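# Skedden Wrist View Pack

The Wrist View Pack is an add-on for Skedden Recorder. It gives you a simulated wrist camera on a two-fingered gripper, so you can record practice runs for a grasping model before the real arm is on the bench. Every run is saved in the same layout the Recorder uses for live arms, and the two kinds can sit in one training folder.

The pack runs on a desktop machine with the Recorder already installed. You drive the gripper with a game controller or with the Prutex hand controller, and the view from the wrist is stored along with the finger opening, the arm pose and the operator's commands.

## What gets recorded

- Wrist view at 30 frames per second
- Finger opening and commanded opening
- Arm pose, stored with each frame
- Operator marks (start, grasp, release, end)
- A text note for the run, if you type one

Runs can be up to 60 seconds long. For longer tasks, end the run and start another - the Recorder will link them if you keep the same task name.

## Scenes

You get 10 table scenes with the pack, plus a blank one called Bare. Bare loads the gripper against a plain background with no table and no parts. Use it to check the controller mapping, set the finger travel and confirm that the light setting matches your other runs. It also loads much faster than the table scenes.

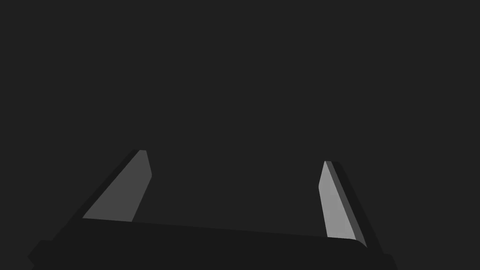

*Wrist view in the Bare scene, fingers open.*

The fingers and palm housing stay in view at all times. We left them in on purpose. A model trained on wrist views with the gripper hidden has to guess where the fingertips are, and it will do worse when you move it to an arm where they show. If your own gripper has a different shape, you can load its model from the Gripper menu. Finger width, finger length and camera tilt can all be changed there as well.

## Sorting runs

The review window plays runs back at normal or double speed. Mark each one Keep, Redo or Drop. Dropped runs stay on disk until you empty the bin, and a Redo goes back into the operator's list with the same starting layout.

"We have new operators do their first 5 runs in the simulator and review them together," says Fulgencio Casado, who handles training data at Chiang. "The ones with late grasp marks are easy to spot, and we fix that before anyone touches the arm."

## Export

Finished sets export as numbered folders or as a single archive. Zarkden users can send a set straight to their training queue from the File menu. Camera settings are written to the top of each set, so please don't edit that file by hand.

## Ordering

The pack is sold per seat. Current Recorder customers can add it from the account page and will see it in the Scenes menu after a restart. The hand controller is sold separately. The March update, with lower-light settings for all table scenes, is included for existing seats.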